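Festham Furnished Rooms
Progress report to the Traltwood Fund
Friday, July 28, 2017

Summary

The grant covers the refurnishing of bedrooms at Festham and a basic laundry and clothing service for the people who move into them. Work on the bedrooms is close to finished. The clothing side is running but is behind where we said it would be, and we explain the delay further down. Spending is within budget on both parts.

Bedrooms

We agreed to furnish 30 rooms by the end of November. At the date of this report 21 are complete and have been handed over. The remaining rooms are on the upper floor and could not be started until the rewiring was signed off, which happened later than the landlord had told us. Beds for these rooms have been delivered and are in store on the ground floor.

Each finished room has a double bed with a padded headboard, a fitted sheet and a spare set of bedding. We changed from metal headboards after the first few rooms. The metal ones knocked against the wall and marked the paint, and tenants complained of the noise at night. The upholstered ones cost a little more and we met the difference from the contingency line.

Sheets were bought in plain colours from Helero. The first delivery was short on depth and came off the corners of the thicker mattresses. Helero exchanged them without charge. The replacements fit, although they crease badly and we would choose a heavier cotton if we were ordering again.

Walls have been left plain white so that they can be touched up between tenancies from the same tin.

Clothing and laundry

Tenants often arrive with very little clothing. The service takes in donated clothes, washes and sorts them, and offers them to new tenants in the first week. Hooded sweatshirts and coats are asked for most and we run out of the larger sizes. We have plenty of shirts and would prefer not to be given more for the time being.

Sorting was meant to take place in the Wiriya building, but the room there was let to another group in the spring. We have been working in the unlet bedrooms instead, laying the clothes out on the beds to check zips, cuffs and hems before folding. This is slow, and it means moving everything whenever a room is let. A form is filled in for each bag of clothes. We will shorten the form, as most of the boxes on it are left blank.

Money

Almost 100 per cent of the bedding line has been spent. The furniture line is underspent by the cost of the lockers, which have been ordered but not invoiced. We ask for permission to move the unspent part of the room hire line to shelving.

Next period

The upper floor rooms will be furnished in order from the stair end. We need 2 further sets of shelves for the clothing store and a fixed place to put them. The landlord has offered the old linen cupboard on the first floor, and we expect to have the keys before the next report is due.

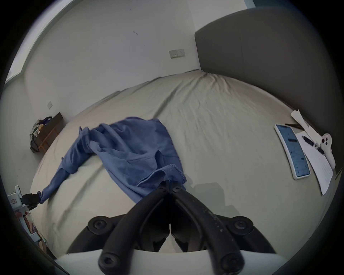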